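나무는 왜 줄무늬가 있을까?
글 연태양 | 어린이 과학 읽을거리 | 11/25/22

책상 한번 봐봐. 식탁도 좋고 교실 바닥도 좋고. 나무로 된 거면 줄이 있지? 쭉쭉 뻗은 줄, 구불구불한 줄, 동그란 눈 같은 것도 있고. 그 줄 이름이 나뭇결이야. 오늘은 나뭇결 얘기. 빨리 시작할게, 할 얘기가 많거든!

먼저 나무가 자라는 법
나무는 키만 크는 게 아님. 옆으로도 뚱뚱해져. 껍질 바로 안쪽에 아주 얇은 층이 있는데 이름이 '부름켜'야. 형성층이라고도 해. 여기서 새 세포가 계속 만들어져. 안쪽으로 만들어진 건 나무 부분이 되고, 바깥쪽으로 만들어진 건 껍질 쪽이 되고. 그러니까 나무는 해마다 새 옷을 한 겹씩 껴입는 셈. 근데 겉옷이 아니라 껍질 밑에 입는 속옷이야. 좀 웃기지?

봄옷, 여름옷
우리나라처럼 사계절이 있는 곳 얘기야. 봄에는 물도 많고 나무가 쑥쑥 자라. 세포가 크고 벽이 얇아. 그래서 색이 연해. 7월이 지나고 여름 끝으로 가면 자라는 속도가 느려져. 세포가 작고 벽이 두꺼워. 빽빽하니까 색이 진해 보여. 겨울엔 거의 쉬고. 다음 해 봄에 다시 연한 색.
연한 띠 하나 + 진한 띠 하나 = 한 살.
이게 나이테야. 나무를 가로로 뚝 자르면 동그라미가 겹겹이 보이는 거, 그거.

일 년 내내 따뜻하고 비도 비슷하게 오는 열대 지방 나무는? 나이테가 흐릿하거나 아예 안 보이는 것도 많아. 쉬는 계절이 없으니까.

동그라미인데 왜 책상에선 줄이야?
좋은 질문! 대파를 생각해 보자. 대파를 가로로 송송 썰면 동그라미 겹겹. 길게 쭉 가르면? 줄이 나란히 나와. 나무도 똑같아. 통나무를 길게 잘라서 판자를 만드니까 동그라미가 줄로 보이는 거야. 자르는 자리에 따라 무늬도 달라져.

가운데를 지나게 자르면 곧은 줄. 이걸 곧은결이라고 해.
가운데에서 비켜서 자르면 산봉우리나 물결 같은 무늬. 이건 무늿결. 널결이라고도 부르고.
가로로 자르면 동그라미. 마구리면이라고 해. 이름이 어렵지, 안 외워도 돼.

참, 동그란 눈처럼 생긴 건 옹이야. 가지가 붙어 있던 자리. 줄기가 굵어지면서 가지 밑둥을 꿀꺽 삼킨 거지. 그래서 옆에 있는 결이 옹이를 피해서 휘어져 있어. 냇물이 돌멩이를 돌아가는 것처럼.

나이테로 뭘 알 수 있어?
나이! 그건 당연하고. 날씨도 알 수 있어. 비가 넉넉했던 해는 띠가 넓고 가물었던 해는 좁은 편이야. 산불이 지나가면 까만 흉터가 남기도 해. 과학자들은 나무를 안 베고 가느다란 관으로 연필심처럼 살짝 뽑아서 봐.
옌날이야기 하나. 그루나브베르그라는 산골 마을에 오래된 나무가 있었대. 마을 사람들은 다 2,000살이라고 우겼어. 줄을 세어 봤더니 1,714개. 조금 모자라지만 그래도 어마어마하지! 우리 동네 염 공방 앞 느티나무는 60살. 우리 할머니보다 동생이야.

결대로, 결 반대로
나무는 빨대를 묶어 놓은 다발이랑 비슷해. 뿌리에서 올라온 물이 지나가는 길이 위아래로 나 있거든. 그래서 결을 따라서는 잘 쪼개지고 결을 가로질러서는 잘 안 부러져. 장작을 세워 놓고 패는 이유가 이거. 나무젓가락도 결이 길게 나 있으니까 쫙 갈라지는 거고. 사포질도 결 방향으로 해야 겉이 매끈해져. 반대로 하면 긁힌 자국이 잘 보여.

왜 판자를 이어 붙일까?
넓은 상판을 보면 좁은 나무 여러 개를 나란히 붙인 게 많아. 나무는 축축하면 불어나고 건조하면 줄어들어. 그것도 결 방향으론 거의 안 변하고 옆으로만 많이 변해. 그러다 보니 넓은 통판자는 휘기가 쉬워. 좁은 걸 여러 개 붙이면 서로 잡아 줘서 덜 휘어. 큰 나무를 안 베도 되니까 좋고. 조각마다 색이 조금씩 다른 것도 볼거리야. 같은 나무라도 안쪽은 진하고(심재) 바깥쪽은 연한(변재) 경우가 많아서 그래.

직접 해 보기 : 나뭇결 탁본
준비물은 얇은 종이, 크레파스나 색연필, 나무로 된 물건. 끝.
종이를 나무 위에 올려. 안 움직이게 한 손으로 꾹. 크레파스를 눕혀서 살살 문질러. 세게 말고 살살! 줄이 스르륵 나타나면 성공이야. 반들반들하게 칠한 가구는 잘 안 나와. 울퉁불퉁한 게 최고. 오래된 도마, 공원 의자, 나무 울타리 이런 데서 해 봐. 남의 물건이면 꼭 먼저 물어보기. 7장쯤 모으면 작은 책으로 묶을수 있어. 표지에 어디서 떴는지도 적어 놓고.

낱말 주머니
부름켜 : 새 세포를 만드는 얇은 층
나이테 : 한 해에 한 겹씩 생기는 테
옹이 : 가지가 있던 자리
심재, 변재 : 나무의 안쪽, 바깥쪽

다음 시간엔 껍질 얘기할게. 자작나무는 왜 하얀지, 코르크는 어디서 오는지. 그럼 안녕! 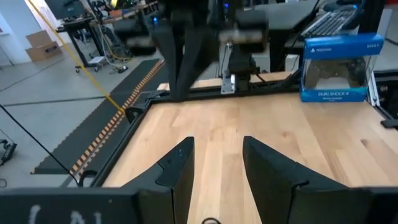 앞뒤로 길게 뻗은 나뭇결. 연한 노란색과 황갈색이 보인다.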